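Ticket: Black fluff on everything after a mixed wash
Category: Laundry and linen
Property: Welmont, ground floor
Status: open, waiting on parts

Hello again! I look after the linen and the laundry for a little holiday let, and I've got a fluff problem that is slowly driving me round the bend. Whenever dark things go through the wash they come out with pale specks on them, and the next white load has grey bits on it (lovely on a fitted sheet, as you can imagine). It started in June, when we switched to the Comden towels, which shed like a cat.

What I've tried so far: emptied the filter, ran a hot wash with nothing in it, and wiped round the door seal with an old flannel. I also went over the darks with a sticky roller before folding them, which helped for about a day.
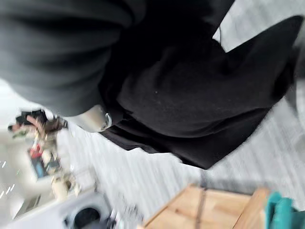 Should I be washing dark fleecy things inside out?
Turn them inside out every time, and keep them well away from towels. The fluff then sticks to the inside, where it's easier to live with, and the outside gets less of a rubbing.

Update, same afternoon. I stripped the bedroom to see how bad the whites were and put the striped fitted sheet on fresh. I'd kept that one out of the machine while all this was going on, so it's my test sheet – if it goes grey after one wash, I'll know the trouble is in the drum and I can stop blaming the towels.

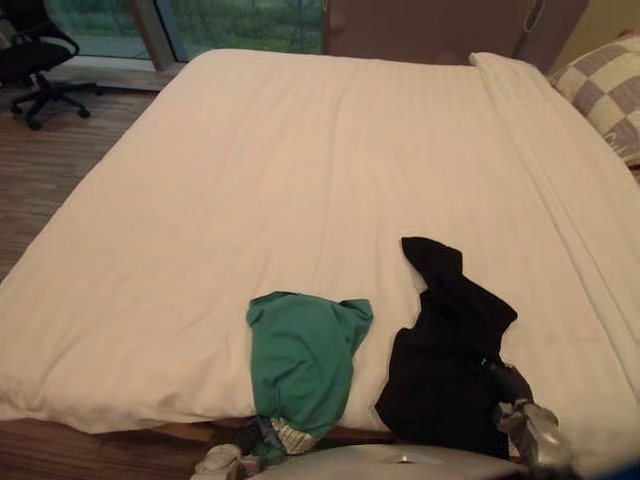
The duvet cover gets its own wash from now on as well, with half the powder. I'd been chucking in far too much, and a friend of the family swears that too much powder leaves a film that grabs every bit of lint going.

Second update, 20 minutes after I put the kettle on. I rang Athumani, where the machine came from, and they asked me for the spin speed. Nearly 2000, I said, very confidently, and there was a long pause. I'd been reading out part of the model number! They were very nice about it. They're sending a new filter and want me to try 2 short rinses with no powder before it gets here.

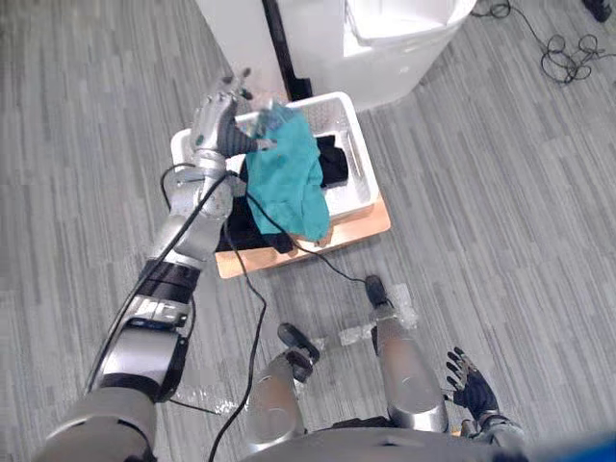
So I'm sorting everything into darks, colours and whites before anything goes near the drum, and the Comden towels are banished to a bag in the hall. If the rinses don't shift it I'll try the Grerham lint balls, though I've read mixed things about those. Has anyone used them with fleece? I'll leave this open until the filter turns up.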